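Flilimgate Fit-Out: Progress Report to Plutier, October

By Elba Domínguez
2 min read

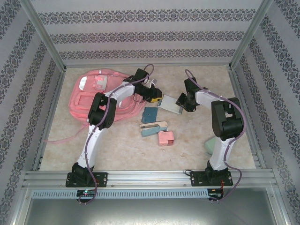
Olivares, October

Work on the surfaces is ahead of the rest of the fit-out, so this report deals with those first and the budget second.

Wall covering. We chose the pale gray paper with the dark navy damask bands for the back and both side walls. Three rows run across the upper part of the back wall. The first supplier could not match the batch, and we reordered the full quantity from Bosteck. That cost us three weeks but kept all the rolls in one shade. Leftover paper has been labeled and stored flat for repairs.

Floor. The beige marble-look surface was picked over a plain white one after we compared both under the room lights. White showed every mark and gave a lot of glare. The tan and cream mottling is easier on the eyes over a full shift. Staff have asked whether small items will be harder to find on it, and we will have an answer after the next month of use.

Metalwork. The corner posts are aluminum and so is the long rail at the front. The vented strip and the flat gray panel sit below the rail. The panel still looks dull, and I would like to leave it that way instead of paying for a new finish. The money is better spent on storage.

Budget. Plutier approved 179 hours of labor for this stage. We have used 100. Most of the remaining time is set aside for the second room, where the walls need more preparation before any paper goes up. Materials stand at 70 percent of the amount approved, including the reorder. The supplier has agreed to credit the first delivery, and the credit is not counted in that figure.

Still open:
- Final choice of paper for the second room
- Shelving quotes, one received and two outstanding
- Written cleaning instructions for the floor surface

We are not asking for extra funds at this point. I do need a decision on the second room paper before we place the next order, as Bosteck will hold the present price only until the end of the month. Samples were sent to your office with the last invoice.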